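Lutordale Mending Room: The Tool Wall Gallery

We opened the mending room in February and people have been asking ever since what we keep in it, so welcome to the gallery! It's a small room at the side of the Lutordale hall, and it smells of sawdust and someone's peppermint tea, and I could happily spend every afternoon there. Savita Pandey had the first idea, Wing-yan Fung found us the benches, and I've been put in charge of the page on the strength of owning a laptop.

Most of what we do is little repairs. Lamps with a loose switch, toy trucks, handbag clasps, the odd radio. We've had 133 things across the bench so far and I have favourites among them (the cuckoo clock from Urau, always the cuckoo clock). None of it calls for fancy gear. It calls for a decent screwdriver, good pliers, scissors that cut, and being able to lay your hand on them without tipping out three drawers.

Which brings me to pegboard. I love pegboard! Before we had any, the tools lived in a biscuit tin and two shoeboxes, and Mamta Rajput spent most of one evening looking for a pair of scissors she was sitting beside. Hanging everything up changed the whole feel of the place. People walk over, look, take what they need and get on with it.
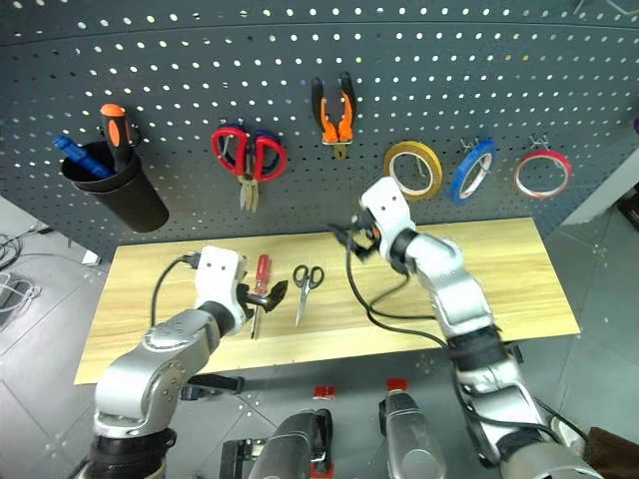 Colour has been the other big help. Newcomers don't always know the name of a tool, and they shouldn't have to. "Grab me the pliers with the red handles" works for everybody, including the kids who come in after school, and including me on a tired evening. Sneha Tiwari is our great champion of this and will choose a bright handle over a black one every single time she's at the markets.

A few notes on what hangs where, for those of you setting up a wall of your own (and I know of two sheds and a laundry already under way):

The cup. A black cylinder fixed to the board, for things that would rather stand than hang. There's a screwdriver in it with an orange and black handle, and a blue-handled tool keeping it company. Cups are brilliant for the awkward shapes.

The scissors. The red and blue pair hangs by its loops, blades down, and we ask everyone to put it back the same way. The small silver ones with black handles are lovely for thread and fiddly trimming, and they spend half their lives on the bench.

The pliers. Red handles, orange and black handles, all hung jaws down. Pushpa Tripathi taught us to put a drop of oil in the joint and work it back and forth, and they've felt like new tools from that day on.

The tape. Yellow, blue and red, side by side on metal hooks, and I think it's the most cheerful bit of the wall. The red gets used fastest. We flag anything unsafe with it, so a lamp with red tape on the cord stays unplugged until someone has had a proper look. Blue means waiting on a part. Yellow means done, ring the owner, hooray!

The bench. Pale wood, scuffed here and there, and I wouldn't sand out a single mark. Savita wanted a cloth over it at first and was talked round by the end of the week. Small screws show up beautifully against light timber, and that alone would sell me on it.

If you're pricing up a wall, start smaller than you think. One board, one cup, a handful of hooks. Add a hook when you find you've been putting the same tool down on the bench five times in a row. Ours grew that way and it's still growing. Wing-yan has her eye on the space beside the door for glue and clamps, and Mamta would like a spot for the soldering things, a bit higher up and well out of reach of small visitors.

A big thank you to Mathur Hardware for the hooks and for putting up with our many questions about which ones fit which holes. Thank you too to the Flullard sewing circle, who came for one afternoon to fix a machine pedal, stayed on, and have now hemmed every curtain in the hall.

We're open from 2 pm until the light goes. Bring the broken thing, bring any bits that fell off it (in an envelope, please, with your name on it), and come and have a go yourself. You'll be shown how. If you've built a tool wall at home, send me a photo and a line or two about it and I'll add it to the next gallery. I'd especially love to see how people are storing drill bits, as ours are still in the biscuit tin.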